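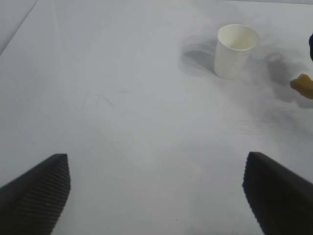 Desk top, pale gray-white, uneven light.

Chalky or satin for a work table?

bodska_attic
I'm repainting the top of a long work table and can't settle on a finish. Color is decided, a pale gray-white. The question is sheen. It gets used for sewing patterns, homework and the odd glass of water. The last coat was a flat wall paint and it marked if you looked at it. I have until the end of February, when my sister wants her garage back.

M. Polák
Satin, waterborne, two coats over a bonding primer. Sand with 180 between. Flat paint on a table is asking for rings.

holub_r
I disagree with satin on a pale color. Under a lamp you see every roller line. I used a matte floor enamel on my kitchen table and it has held up for six years with kids. It has to be a floor product, though. Wall matte is a different thing.

M. Polák
Floor enamel stays tacky for weeks if the room is cold. I had books stick to a shelf I did with it.

holub_r
Mine was hard in a week. What temperature was the room?

M. Polák
Unheated porch. So, cold.

holub_r
Well, there you go.

chunhua_yan
You could also put a clear coat over the flat paint you already like. Get a water-based one. The oil kind turns yellow and on a pale gray you will see it by summer. I paid 97 for the large can from the paint counter in Lindton and used less than half.

bodska_attic
Thanks. I didn't know floor enamel came in matte. Does it show pencil? My son presses hard.

holub_r
It shows pencil, but a damp sponge takes it off. Ballpoint is another story — rubbing alcohol, and go easy or you'll polish a shiny spot. 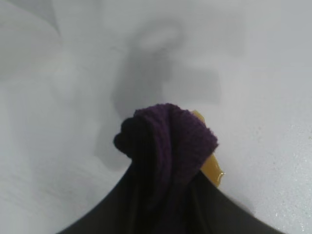
Same color again, faint speckle at lower right.

Procházka_B
On the clear coat, be careful. I put water-based matte over pale gray and got cloudy patches. I hadn't stirred it enough and the flattening agent was sitting at the bottom of the can. Stir, don't shake, and stir again halfway through.

chunhua_yan
Agree on stirring. I should have said that.

M. Polák
Still think a clear coat is one more thing to go wrong. A decent satin needs nothing on top.

bodska_attic
I'm going to try the matte floor enamel on the underside of the leaf first and leave it for a couple of weeks. If it stays soft I'll go with satin. The garage has a heater, so cold shouldn't be a problem.

holub_r
Use a foam roller, the short kind. And take the leaf off its hinges before you start.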